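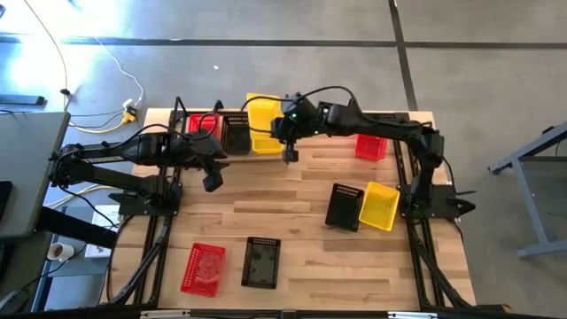
Red, black and yellow baskets on the butcher-block top, spread across the wood.

THE LITTLE BASKET GALLERY
Posted 2021-08-04

I love a basket. I love a big one for towels and a flat one for mail, but the ones I love most are the small plastic kind with holes all over the walls, and this page is for them! If you came over from the Usilness swap board, hello and welcome, pull up a chair. If you came looking for the drawer divider gallery, it moved, and the link is at the bottom with all the other pages.

A bit of background for new folks. I started collecting these when we cleared out the pantry at the old place in Drolovham. I had a stack of red ones holding spice packets, and then Retno Tuhumury gave me her black ones when she switched to jars, and after that it got away from me. The full list is up to 101 now (yes, I keep a list, it's on its own page) and they live in every room we have except the bathroom, where I lean toward lidded boxes.

Three colors is my rule for any one project. Red for things we use every day, black for tools and cords and anything greasy, yellow for whatever the kids need to be able to find without asking me. You can pick your own colors, obviously. Marlina Hutapea does hers by shelf and it works great for her. The main thing is to decide before you start filling, and to lay the empties out on a big flat surface where you can shuffle them around for a while. I'll happily spend 25 minutes just moving empty baskets and I regret none of it.

That butcher block, by the way! The strips go from pale to a medium honey color and every basket color looks good on it. Red especially. I've been trying to talk my brother-in-law into one for his kitchen and I think he's close.

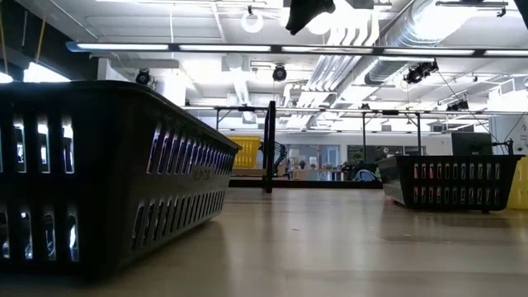

Black baskets are the workhorses of the whole system and I will defend them to anyone. They don't show pencil marks, they don't show that gray fuzz you get from batteries and old cords, and a marker label on masking tape stands right out against them. The thing people forget is how pretty they get when there's a light behind them. Look at the slots on the big one, all white and pale blue, like a row of tiny windows. I keep one on a high shelf by the back door for exactly that effect, and it holds dog leashes.

Two things to check when you buy black ones. Run a thumb along the slots on the inside, where there's sometimes a rough bit left over that will snag yarn or a sweater sleeve (a nail file takes it off). And nest a couple in the store before you pay. Some brands taper enough to stack down into each other and some jam so hard you'll be pulling them apart with your knees. The Pavetti ones I bought in December jammed. The Menon ones slid apart fine, and I've since handed a set to Khrystyna Symonenko for her seed packets.

Washing: warm water, dish soap, an old toothbrush for the slots. Stand them on end on a towel. Please don't put them in the dishwasher on the hot cycle, Walter Ríos did and he now owns a very interesting oval.

Which brings me to yellow. Yellow was the last color I let into the house. I thought it would look like a classroom, and it kind of does, and I've decided I like that. Crayons, tape, the good scissors, library cards, all of it goes in yellow and all of it gets put back, which was never true when we used the brown wicker.

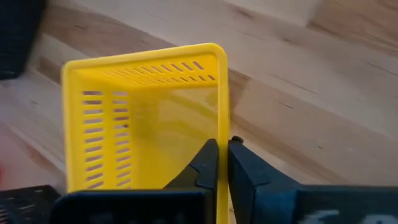
It also does something lovely that red and black can't, at least not the same way. Light comes through the plastic, so a yellow basket on a windowsill has a kind of glow on the inside, a little greenish in the shadows. You can tell at a glance that there's something in the bottom even before you can tell what it is. For small stuff like hair ties I count that as a real feature. For small stuff you'd like hidden, go with black.

A tip for anyone with narrow shelves: try them on their sides. Tipped up, with the opening facing you, a basket turns into a cubby, and the slots mean air still gets to whatever's inside. Bayu Chong has 35 of them set up like that in his garage, zip-tied together through the holes, and it's the best wall of screws and hinges I've ever seen. I asked him for a whole page of photos and he said maybe after he paints.

If you're putting together your own set, leave a few empty. I always want to fill every single one on the first day and then a week later there's a new pile of something on the counter with no home.

Send me yours! Any color, any size, full or empty. Round ones welcome too, although I'm going to have to start a separate gallery for those.

More pages: Drawer dividers / Jars and lids / The full basket list / Labels that stay on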